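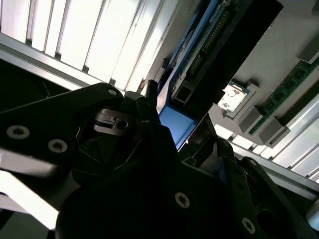 ホーム　作品　掲載号　書き手　お便り

蝋

ブロークウッド行きのバスは、川を渡ると乗客が減る。ハン・ニンは運転席のすぐ後ろに座り、膝に弁当の包みをのせていた。終点のひとつ手前で降りて、坂を少し戻ると、ソレダド・アハターベルクの工房がある。もとは自転車屋だった建物で、シャッターの上に前の店の看板の跡が四角く残っている。

ハンがここに通い始めたのは三月だった。それまではステスゲートの港の近くで、叔母の食堂を手伝っていた。食堂は「Diệp」という名前で、叔母の亡くなった夫の姓をそのまま使っている。常連はだいたい読み方を間違える。叔母は直さない。ハンは週の半分を今も食堂で働き、残りの半分をアコーディオンの修理に使っている。

「おはようございます」

「窓を開けて」とソレダドは言った。挨拶のかわりにいつもそう言う。

工房は蝋の匂いがした。蜜蝋に松脂を混ぜ、亜麻仁油をほんの少し垂らして、小さな鍋で溶かす。それでリードを木の枠に留める。古くなった蝋は乾いてひびが入り、やがてリードが外れて中で転がる。持ち込まれる楽器の多くは、それが原因で鳴らなくなっている。

ハンが最初に覚えたのは、古い蝋を落とすことだった。細い鑿で枠のふちをなぞり、かけらを集めて缶に入れる。強く押すと木が欠ける。弱いと蝋が残り、新しい蝋がうまくつかない。初めの一か月はそれしかしなかった。食堂で魚の鱗を取っていたので、手つきは悪くないと言われた。褒め言葉はその一度きりだった。

その日、作業台には赤い楽器がのっていた。小ぶりで、左手のボタンが48ある型だった。正面の金具に、飾り文字で「Fulivero」と書いてある。

「昨日の夕方に来た」とソレダドは言った。「持ち主は港の近くの人だよ。あんた、知ってるかもしれない」

伝票には名前がなく、電話番号と「蛇腹、左手、音」とだけ書いてあった。ソレダドの字は読みにくい。ハンは番号を見たが、覚えはなかった。

「フリヴェーロって、いい楽器ですか」

「普通だね。学校がよく買った。丈夫で、重い」

ハンは蛇腹の留め革を外し、両手でそっと開いてみた。空気が漏れる音がした。右手の鍵盤は黄ばんでいて、真ん中のあたりだけ白かった。よく弾かれたところだけ色が違う。ソの音を押すと、二つの音が重なって震えた。隣のラは鳴らなかった。

「開ける前に全部聞いておきなさい」とソレダドは言った。「開けたら、もとの音はわからなくなる」

ハンは端から順に鍵盤を押し、ノートに書いていった。鳴る、鳴らない、遅れる、うなる。押すときと引くときで音が違う鍵もあった。左手のボタンは奥の列が戻りにくく、ひとつは押したまま沈んでいた。書き終わるまでに一時間近くかかった。ソレダドはそのあいだ、別の楽器の革を切っていた。

蛇腹のピンはペンチで抜く。錆びているものはゆっくり回しながら引く。ピンを順番に厚紙に刺しておくのは、ソレダドのやり方だった。同じ穴に戻すと緩まない。

右手側が外れると、中から埃と、乾いた蝋のかけらが落ちた。それから紙が一枚出てきた。

蛇腹の内側の折り目に沿って、細く畳まれていた。楽譜の切れ端のようだった。裏に鉛筆で何か書いてある。

「何かありました」

ソレダドは眼鏡を額に上げて、紙を受け取った。しばらく見てから、ハンに返した。

「読めないね。あんたの言葉じゃないの」

ベトナム語だった。鉛筆の字は薄く、ところどころ擦れていた。ハンは窓のところまで持っていって読んだ。

米、干しえび、電球、切手。そのあとに、「二階の人に鍋を返す」。

「買い物の書きつけです」

「なんだ」とソレダドは言って、また革を切り始めた。

ハンは紙を伝票に挟んだ。字には見覚えがあった。叔母の字に似ていたが、叔母の字はもっと右に傾く。二階の人、というのも気になった。食堂の二階には、今はハンが住んでいる。その前は、船会社の事務員が長く借りていたと聞いていた。

昼になると、二人は作業台の端で食べた。ハンの弁当は叔母が詰めたもので、たいてい二人分より多い。ソレダドは自分ではパンとチーズしか持ってこない。初めのころは遠慮していたが、今は黙って自分の皿を出す。

「この肉は何で煮てるの」

「ココナツの水です」

「卵は」

「一緒に煮ます」

ソレダドは卵を半分に切って、断面を見てから食べた。

午後はリードの枠を外して、蝋の具合を見た。ほとんどがひび割れていた。爪を当てるだけで取れるところもあった。ソレダドは一枚を光にかざし、革の弁が反っているのを見せた。

「全部やり直しだ。右手だけで二週間」

「直したほうが高くなりますか」

「買うより？　同じのを中古で買うほうが安いよ。電話して聞かないと」

「私がかけましょうか」

「かけて」

ハンは手を洗って、伝票の番号にかけた。呼び出し音が続き、切ろうとしたときに出た。男の声だった。年寄りの、少し息の切れた声だった。ハンは工房の名を言い、修理のおおよその値段を伝えた。男は黙って聞いていた。

「ずいぶんするね」

「はい。同じ型の中古でしたら、もっと安く手に入ると思います」

「中古は要らないんだ。それは妹のだから」

「直してよろしいですか」

「直してください」と男は言った。それから、「急がないよ」と付け足した。

ハンは書きつけのことを言おうとして、どう言えばいいか迷っているうちに、電話は切れていた。男の話し方は、この土地の人のものだった。名前を聞き忘れたことに気づいたのは、受話器を置いてからだった。

「直すそうです」

「そう」とソレダドは言った。「じゃあ、鍋を火にかけて」

帰りのバスは混んでいた。ステスゲートの停留所で降りると、風が潮の匂いに変わった。食堂はもう開いていて、叔母は奥で葱を刻んでいた。

「遅かったね」

「バスが遅れた」

ハンは前掛けをつけて、テーブルを拭いた。その晩は港の検査の人たちが大勢来て、麺が足りなくなり、叔母は途中から米の料理だけにした。最後の客が帰ったのは十時を過ぎていた。

椅子を上げながら、ハンは聞いた。

「叔母さん、誰かにアコーディオンをもらったことはある？」

「ないよ。あんなもの、置くところがない」

「誰かが持ってた？」

叔母は流しの水を止めた。

「二階のマルタが持ってたよ。あんたが来る前に住んでた人。船会社の」

「赤いの？」

「赤かったね。日が暮れると弾くんだよ。うまくはなかった。同じ曲ばっかり。あんたの叔父さんは嫌がってたけど、嫌がるだけで、何も言わなかった」

「その人、どうしたの」

「病気で、兄さんのところに移った。冬に亡くなったって、葉書が来た。どこかにしまったはずだけど」

叔母は手を拭いて、棚の引き出しを開けたが、領収書と輪ゴムばかりで、葉書はなかった。

「叔父さんの字って、どんな字だった？」

「小さい字。紙がもったいないって言って」

ハンは書きつけの文句を言った。米、干しえび、電球、切手。二階の人に鍋を返す。

叔母はしばらく引き出しに手を入れたままだった。

「鍋ね」と叔母は言った。「貸してくれたんだよ、店を始めた年に。うちの鍋は小さくて、スープが足りなかった。それで二階に借りに行ったら、こんなのでよければって、自分の家から持ってきた大きいのを」

「返したの？」

「返したよ。返したと思う。叔父さんが返しに行ったんだから」

叔母は引き出しを閉め、明日の豆を水につけた。それからは何も言わなかったので、ハンも聞かなかった。

次に工房に行ったとき、ソレダドは書きつけのことを忘れていた。ハンが食堂の話をすると、手を動かしながら聞いた。

「楽譜の裏に買い物を書いたわけだ」

「そうだと思います。叔父がその紙をもらって、書いて、たぶん鍋に入れたまま返したんじゃないかと」

「それがどうして蛇腹に入るの」

「わかりません」

「蛇腹が漏れてたんだろう」とソレダドは言った。「内側の紙が切れると、素人は何か詰めるんだよ。切符とか、菓子の包みとか。手近にある紙をね。札が入ってたこともある」

「お札が」

「返したよ、もちろん。ほら、ここ」

ソレダドは蛇腹を広げて、内側の角を指した。布の当て紙が裂けていて、向こうの光が細く見えた。書きつけの幅は、裂け目の長さとだいたい合った。

ハンはそこに糊を塗り、新しい当て布を貼った。乾くまで蛇腹を開いたまま、本を二冊挟んでおく。料理の本と、電話帳だった。

四月は蝋の仕事が続いた。鍋の蝋は熱すぎると枠の下まで流れ、冷めると筋になって固まる。ハンは匙の先から垂らす速さを何度も変えた。一列終えるとソレダドが来て、指の腹で触り、何も言わずに戻る。やり直しのときだけ「ここ」と言う。

音合わせはソレダドがした。リードの先を細く削ると高くなり、根もとを削ると低くなる。削りすぎたものはもとに戻らない。ハンはふいごの台の前に座り、言われたときに踏んだ。

「ラが二枚ある。片方を少し高くしてある。わかるか」

「うなってます」

「うならせてあるんだ。どのくらいうならせるかは、土地で違う。このあたりは遅い。海の向こうの人は速いのが好きだね」

「もとの持ち主は、どっちが好きだったんでしょう」

「ノートを見なさい」

ハンは初めの日に書いたノートを開いた。「うなる」としか書いていなかった。速いとも遅いとも書いていない。ソレダドは覗き込んで、鼻を鳴らした。

「次からは書くことだね」

結局、いちばん傷みの少なかったソの二枚を手がかりにして、残りをそれに合わせた。遅いほうだった。

ソレダドがこの仕事を始めて19年になるという話は、その日の帰りがけに聞いた。それまでは学校で地理を教えていた。辞めた理由は言わなかったし、ハンも尋ねなかった。地図が一枚、便所の壁に貼ってある。国境がいくつか古いままになっている。

左手側は思ったより時間がかかった。ボタンの軸が絡み合っていて、順番に抜かないと外れない。ハンは一本ずつ番号を振った紙の上に並べたが、13番の軸がどうしても見つからず、床に這って探した。棚の下から出てきたのは別の楽器のネジと、乾いたオリーブの種だった。軸は前掛けのポケットに入っていた。

ソレダドは笑わなかった。「私は靴から出てきたことがある」と言った。

五月になって、修理は終わった。

持ち主が取りに来たのは午後の三時ごろだった。背の高い老人で、帽子を手に持って入ってきた。ソレダドは銀行に出かけていて、工房にはハンしかいなかった。

老人はケースの前に立ち、蓋を開けるのを待った。ハンは留め金を外し、楽器を台の上に出した。

「弾いてみますか」

「弾けないんだ」と老人は言った。「あんたは」

「少しだけです。確かめるのに弾くくらいで」

「それでいい」

ハンは肩紐をかけた。赤い楽器は体の前で重かった。音階を上がって下がり、それから練習用の短いワルツを弾いた。途中で左手を間違え、戻って弾き直した。老人は帽子を持ったまま聞いていた。

「違う曲だな」と彼は言った。「妹はひとつしか弾かなかった」

「どんな曲ですか」

老人は口ずさもうとして、二つか三つの音を出したところでやめた。

「だめだ。聞けばわかるんだが」

ハンは伝票に挟んであった紙を出した。楽譜の面を上にして渡した。

「蛇腹の中にありました」

上の段が四小節ほど残っていて、下は破り取られていた。老人は眼鏡をかけて見たが、楽譜は読めないらしく、すぐに顔を上げた。

「弾けるかい、これは」

ハンは紙を窓枠に立てかけた。四小節を右手だけでゆっくり弾いた。もう一度、今度は少し速く弾いた。老人は頷いた。

「それだ」

続きがないので、ハンは同じところをもう一度弾いて、止めた。

老人は紙を裏返し、鉛筆の字を見た。

「こっちは何だね」

「買い物の書きつけです。私の叔父が書いたものだと思います。港の食堂の」

「ああ」と老人は言った。「ディープ」

「ジエップです」とハンは言った。言ってから、叔母なら直さなかっただろうと思った。

「ジエップ」老人は言い直した。「妹は7年、あそこのスープの話ばかりしていたよ。うちに来てからも。私が作ると、違うと言うんだ。何が違うかは言わない」

「鍋を貸してくださったそうです。妹さんが」

「鍋？」

「大きいのを。これに、鍋を返すと書いてあります」

老人は考えていた。

「うちの母の鍋だ。青い蓋の。あれは戻ってきたのかな。引っ越しの荷物にはなかったと思うが」

ハンは食堂の台所を思い浮かべた。いちばん奥の火口に、いつもスープの鍋がかかっている。蓋は何度も替えたと叔母は言っていた。鍋のほうは、初めから同じだと聞いたことがある。

「叔母に聞いてみます」

「いや、いいんだ。使っているなら」

「でも、聞いてみます」

老人は代金を払った。封筒から出した札を二度数え、それから紙を半分に折って胸のポケットに入れた。ケースは重いので、ハンがバス停まで運んだ。坂の途中で老人は二度休んだ。バスは時間どおりに来た。

工房に戻ると、ソレダドが帰っていて、台の上を見た。

「持っていったか」

「持っていきました」

「何か言ってた？」

「音のことは何も」

「なら合ってたんだろう」とソレダドは言って、棚から次の楽器を下ろした。黒い大きいもので、鍵盤の端が焦げていた。「ノートを出して。今度はうなりの速さも書くんだよ」

その晩、食堂が閉まってから、ハンは奥の鍋の前に立った。叔母はレジの金を数えていた。

「この鍋、返してないでしょう」

叔母の手が止まった。

「返しに行ったんだよ、叔父さんは。それで、持って帰ってきた」

「どうして」

「あの人がスープを飲みたいから、持っていてくれって言ったんだって。そのほうがいいって。代わりに紙だけもらってきたよ、包むものがないからって、菓子を楽譜に包んで。叔父さんはその紙の残りに書きつけをして、あくる日にはもうなくしてた」

「二階でなくしたんじゃない？」

「さあ。電球を替えに行ったから、そのときかもね」

叔母はまた数え始めたが、どこまで数えたかわからなくなり、初めからやり直した。

「お兄さんが来たら、蓋の色を聞かれるよ」とハンは言った。

「青だよ。割れたのを取ってある」

「どこに」

「屋上。葱を植えてる」

ハンは屋上に上がった。港の明かりで、鉢はだいたい見えた。青い琺瑯の蓋が裏返しに置かれ、ふちの割れたところから土が少しこぼれていた。葱は伸びすぎていた。ハンは二、三本切って、台所に持って下りた。

叔母は持ち帰りの容器を棚から出して、大きさを比べているところだった。

「ブロークウッドまで、こぼれないのはどっちだろうね」

「住所を知らないよ」とハンは言った。「電話番号しか」

「じゃあ、電話しなさいよ」

時計を見ると、もう遅かった。ハンは番号を書いた紙をレジの横に貼り、葱を水に挿した。

前の作品　次の作品

お問い合わせ：編集室まで　　© 掲載作品の権利は各著者に帰属します　　ページの先頭へ戻る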